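3.2 Desk organizers and the cleared surface

Participants described the desk organizer as a tool for tidying. Our diaries suggest it mostly gives clutter a permanent address. Of the 20 households, 16 kept at least one object in a compartment that no one in the home could name. Tufa's term for this, "sedimentary storage," was meant as a joke and has survived two rounds of review.

Figure 2 pairs a divided container with a stretch of pale wooden tabletop.
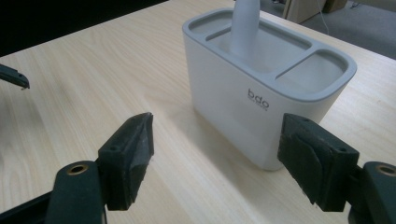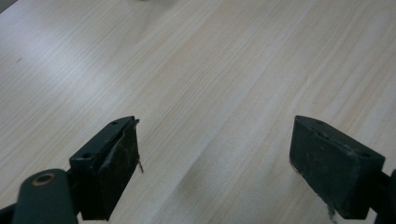
3.3 Coding the diaries

Entries (n = 2,408) were coded by Seo and Lumbantobing using Stunov. Disagreements mostly concerned the word "away," which one household applied to the floor. We kept the participants' usage throughout, with some reluctance.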